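HOUSEHOLD TEXTILES AND LAUNDRY PRACTICE
Unit 4: Mesh bags, baskets and sorting
Handout prepared by Yen-ting Wei, Staddale Evening Program

Bring this handout to the practical. You will also need the wash chart from Unit 3.

1. What a laundry bag is for
A mesh bag keeps small or delicate items together during a wash. Water and detergent pass through the holes, while straps, hooks and ties stay inside. Fine mesh suits thin knits and underwear. Coarse mesh drains faster and is fine for socks.

The bag is only as good as its closure. Check the zipper before loading. Run the slider from one end to the other and feel for places where the tape puckers. A puckered tape can catch a thread, and a seam that twists near the end is often the first part to give.
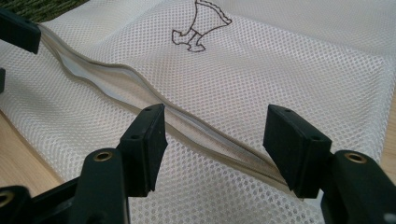

Fig. 1. Zipper tape on a white mesh bag. Note the puckering along its length.

2. Setting up the table
Lay the bag flat with the opening toward you. Put the basket to one side, close enough that you can reach into it without stepping. Dark items go in a separate load from whites - this applies to items in bags too, as mesh does nothing to stop dye.

Weigh the load if you are unsure. For the practical, keep each bag to 500 g or less, dry weight. Smooth the fabric with the flat of the hand before you start, and leave the basket where it is until the bag is closed.

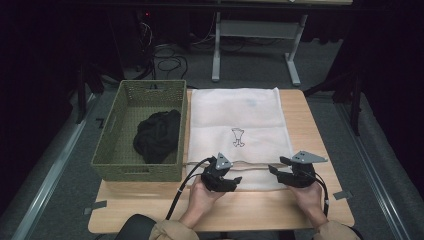 Fig. 2. Work table with basket at left and bag laid flat. Dark cloth is in the basket.

3. Loading and closing
Open the zipper all the way. Turn printed or beaded garments inside out, fasten any hooks, and place each piece in loosely. Fill the bag to two thirds at most. Packed tightly, the middle of the load comes out soapy.
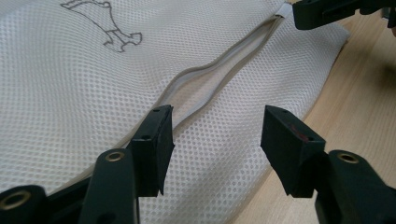

Close the zipper slowly, holding the tape straight with the other hand. If your bag has a small elastic cover at the end of the zipper, tuck the slider under it. Bags without a cover can be held with a safety pin, but use a rustproof one.

4. Care of the bag
Empty it as soon as the cycle ends. Shake out lint, hang it open, and do not tumble dry on high. Wash an empty bag with towels every month or so.

For next time: read the section on drawstring bags and bring one item with a damaged zipper. Practical sheets are due 7 Oct 2020.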